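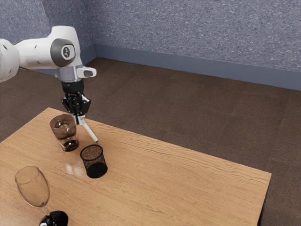 December, second week of the new cell layout. Started at 6.40 to get the simulator run through before the shift came in. The Shearer line is due to hand table clearing over to the arm after the holidays, and until then all the changes go through the model first. I left the overnight job on the mixed glass set and opened it with my tea. The layout was one of the awkward ones: a tumbler with brown liquid still in it, the black mesh cup standing close by, and a wine glass on its side near the front corner, with the gripper pointing straight down between the two upright pieces. That spacing between tumbler and cup is what I wanted to look at. The margin we allow for the fingers was set by Octavio in the spring for plates and side dishes, and I do not think it was ever checked against tall items stood next to each other.

Ran 200 layouts in all. I have not sorted the failures yet. First impression is that lying glasses are a separate problem from standing ones and should be logged separately, which means another column in the sheet and another argument with Marisol about the sheet.

Liquid is the other matter. The model treats a part-filled glass as a glass with a different weight. The people in the clearing room treat it as something you empty first, and they do it without looking. Efraín has been on clearing for 8 years. I stood next to him for part of the morning to write down the order he works in, and the order changes with every tray. He takes anything with drink in it before he touches the rest, unless there is something lying down that might roll, in which case he stands that up with his left hand while the right is already tipping out the first one. I wrote this as two rules. By the time I had finished writing he had done something that broke both.

He asked me what his job would be in January. I told him what the plan says, that two people move from clearing to inspection and reloading, and that the hours are the same. He said inspection meant standing still. It does, more or less. The station is a bench with a lamp and a rack on either side, and the arm sets the pace. I have put in the request for an adjustable stool and for a pause button within reach of the bench. At present the only stop is on the cell gate, and it is the emergency one, so pressing it costs a full restart and a line in the incident log. People will not press it for a chipped rim. They will let the rim go by.

Meeting at 10.30 with Mohsin Butt and Ignacio Valdebenito from Trilirberg. Mohsin wants the changeover in one step. Ignacio would accept a period with the arm on one lane and hand clearing on the other, provided it is kept to 5 weeks. I said that the two lanes would be compared every day by everyone in the room whether we published the numbers or not, and that the hand lane would get the difficult trays because the arm lane would refuse them. Then the hand lane looks slow. Mohsin said this could be corrected for in the figures. It can, but the figures go to Kellwood as a single page and the correction will be a footnote.

Agreed in the end: two lanes, refused trays counted on their own, and the refused trays not charged to whoever clears them. Marisol took the minutes and read that last point back aloud, so it is in.

Also agreed that the Grerkitz guarding goes up before the training and not during it. Last time the fitters were drilling while people were being shown the panel, and half of them never heard the part about the reset key.

Afternoon mostly lost to the finger clearance. Narrowed the approach by 2 millimetres a side and reran the close-spaced layouts. Still going when I left. If it does no good the next thing is to change the approach angle, and that touches the path planner, so it will need Octavio. He is on the late shift until the end of the month. Left a note on his keyboard with the job number.

One thing to put right. The training sheet calls the inspection post "operator support". Efraín pointed at it and asked who the operator was. I looked through the rest of the sheet and the word is used for the arm in one paragraph and for the person at the panel in the next. Have marked both. I will rewrite it with plain names for each post – clearing, inspection, panel – and take it round to the clearing room before it goes to print.

Home at 6.15. Stool request came back asking for a cost code.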